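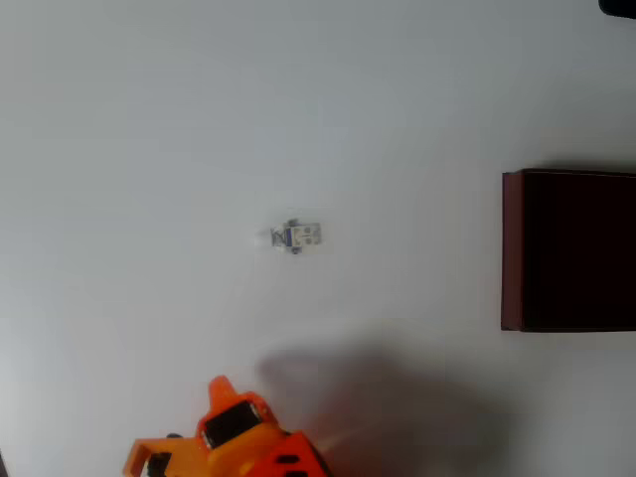
Langat Overbed Table with Tilt Top

I've been selling home care gear out of our Jukidcombe shop for a good while now, and the Langat is the table I end up talking about most. People come in asking for a hospital bed and go home with one of these as well, and it's often the table that gets the thank-you call!

It's a C-shaped base that slides under the bed or a recliner, with one column on the side and a top that goes up and down. You lift it with one hand (no lever needed on the way up) and squeeze the paddle under the edge to bring it down. My mum had one through her hip recovery and she could work it fine with her sore wrist — she did her crosswords on it, ate her tea on it and kept far too many magazines on it.

The top comes in two pieces. The bigger part tilts for reading or a tablet, and the small part stays flat so your cuppa doesn't end up in your lap. There's a raised lip along the front of the tilting side. I'd still take the glasses case off before you tilt it, as the lip is pretty low.

Will it fit my bed?

Measure the gap between the floor and the lowest part of your bed frame before you order. The base needs 100 mm of clear space. Most adjustable beds are fine, but some of the older timber ensembles sit too low, and for those I'd go for the Kavier, where the legs go around the side of a chair instead.

Colours are grey or beech. The grey hides marks better.

Putting it together

Four bolts and an Allen key, all in the box. Stand the column up in the base first, do the bolts up finger tight, then put the top on and tighten the lot. Erasto Khaemba in our workshop can do it for you before pickup if you let us know when you order, no charge.

Castors

All four swivel and two of them lock. They roll well on lino and floorboards, a bit slower on thick carpet. If you've got shag pile, ask me about the bigger Neltuvik castors, which push straight into the same sockets.

Cleaning

Warm soapy water and a soft cloth. Please don't use bleach on the beech top, it goes patchy.

Delivery

Free on orders over $200, otherwise it's a flat fee worked out at the checkout. We're shut for two weeks over December, so get in early if you need one before the holidays.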